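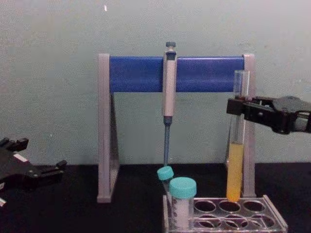 The Pipette Goes Back on Its Hook
9/11/21

Kadri Liepiņa can tell how a lab is run by looking at where the pipettes are kept. At Plasilau, a small soil and water testing company, they hang upright on stands, one to a hook, and they go back there between samples even if the next sample is a minute away.

Liepiņa has managed the bench staff for six years. When she started, pipettes lay wherever people put them down. One rolled off the table in her first May and cracked at the tip cone. Others were set down with liquid still in the tip, and some of it ran back into the barrel. The company spent $1,578 that year on repairs and replacements.

"A pipette with dirt in the shaft still clicks and still fills," she says. "You get a number. It's the wrong number."

Most of the people who work with liquids in small amounts know this and forget it by midafternoon. A single-channel pipette is a piston in a tube. Press the plunger to the first stop, lower the tip into the liquid, let up slowly. If the tool is held at a slant, the volume drawn can be off. If it is laid flat while wet, liquid can reach the seal and the spring.

Plasilau bought its first stands from a supplier called Skuvon. They were plain, two legs and a crossbar, and the staff liked them because they could be moved close to the work. Nélida Barrientos, the senior technician, keeps hers at the back of the bench with the tube rack in front of it. She leaves empty holes in the rack on purpose and moves each tube over as she finishes with it.

She is particular about caps, too. A cap comes off, the sample is taken, and the cap goes back on before she reaches for another tube. Tall tubes and short ones sometimes end up sharing a rack, and the short ones lean in holes that are too wide for them. Barrientos would like a second rack for those. She has asked.

Calibration takes up one morning every three months. Barrientos weighs water on a balance, 16 readings for each pipette, and writes the results in a paper log. Anything that drifts gets a piece of tape on the handle and goes out to Braso, the repair shop the company uses. Last year's repair bill was $1,468 less than the one from Liepiņa's first year.

New hires spend their first two days pipetting water into a dish on the balance. Some of them find it dull. Barrientos did the same when she was hired, and she still warms up that way after a vacation.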